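Visit report: Sayegh tile works open day, 29 August 2024

Twice a year the Sayegh works opens its gates to anyone who signs up on its website. I went with Nkrumah Ametepe, who is redoing the ground floor of his house and wanted to see what he would be paying for.

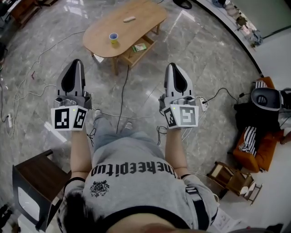
Getting there

The works is at the far end of the Cudach road, past the grain elevator. There is a bus, the 41, but it stops a good walk short of the gate and there is no sidewalk for the last stretch. We drove. Parking is on gravel behind the shipping dock and was full by ten. Sign-in took a few minutes. You get a visitor badge, ear plugs and safety glasses, and you need closed shoes. One family had to go back to their car to change.

The body preparation hall

The tour starts where the clay comes in. Two kinds of clay, feldspar and sand are weighed, ground with water in large drums and then sprayed into a heated tower, where the mix dries to a fine powder. It is the noisiest part of the plant and the guide gave up talking until we were through the next door. She passed around a jar of the powder afterward. It runs like dry sugar.

Pressing and glazing

The presses were the part I liked best. Powder goes in loose and comes out as a flat slab that can already be picked up, though it snaps like a cracker if you hold it by one corner. From there the slabs go through a dryer and on to the glaze line. The marble patterns are printed, much as paper is printed, and the line we saw was set up for a gray and white one. The plant keeps 38 versions of that pattern so that a finished floor doesn't repeat too obviously. Nkrumah asked whether you can request the full set in one order. You can, but the boxes have to be mixed by the installer.

The kiln

The kiln is a long tunnel with rollers down the middle. You walk beside it for its full length and feel the heat through your sleeves. Tiles take 80 minutes from one end to the other. A window partway along shows them glowing orange. Our guide said the kiln is shut down once a year, in August, and had been relit the week before our visit.

Sorting and the seconds shop

Each tile is checked for flatness and surface faults before boxing. The ones that fail go to the seconds shop by the exit, which was crowded. Most of the faults were small: a pinhole, a chipped corner, a shade slightly off. Cash only for small purchases. Nkrumah's quote for first-quality tile, delivered, came to 1,910, and he decided to take that and buy a few seconds for the laundry room.

Food and practical notes

Lunch was from a truck run by Grorar, a bakery in town. The spinach pies sold out early. There are restrooms at sign-in and none along the route, and the tour has two flights of metal stairs. Strollers have to be left at the desk. Sign-up for the spring open day is through the same page on the website.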